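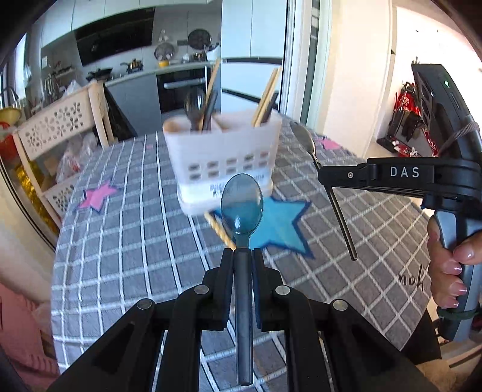 Upendo Mwakyusa spent eleven years folding, sorting and stacking for other people before anyone thought to ask how she did it. Now she is asked all day long, in a manner of speaking, by a hard drive.

Mwakyusa works for Datier, which pays people to do household chores while holding a gripper in each hand. Spoons go into cutlery holders. Spoons come out of cutlery holders. The recordings go to clients who would like a robot to do the same thing someday, preferably without being shown 1,406 times, which was the tally for one cutlery job in May.

"My mother thinks I teach," she says. "I do teach. The student is very slow."

Datier used to be a staffing agency for hotel kitchens and laundries. When its biggest customer, Soltumar, began buying machines for its dish rooms, the agency lost 34 postings in one season and went looking for whoever was training the replacements. It has been in that business ever since. Kimutai Owino, the operations manager, tells this story with the cheer of a man who got out of the house before the roof went.

The pay is better than the dish room and the floor is drier. The complaints are new ones. Wrists, mostly. Stella Rotich, who came over from Soltumar's laundry, says her hands have become stupid at home. She reached for a teacup last month with two stiff fingers and put it on the floor.

Then there is the matter of style. A good dishwasher is fast. A good recording is smooth, and the reviewers send back anything that looks hurried, along with anything that looks bored. Rotich had a batch of 80 returned for "hesitation." She had been deciding which chopstick to pick up. "I was thinking," she says. "They don't pay for that part."

Owino has since rewritten the note that goes out with returned work. It now says "please repeat with confidence," and Rotich has taped a copy to her locker.

The shift is four hours, with a break in the middle that the workers had to argue for. Mitiku Demissie did most of the arguing. He would also like a share of whatever the recordings earn later on, a proposal Owino describes as interesting and has been describing as interesting for some time.

Demissie visited his old dish room at Soltumar recently. The machine there stacks plates nicely. It doesn't do cutlery yet, so two of his former colleagues stand at the end of the line and sort the forks.

He told them he was working on it.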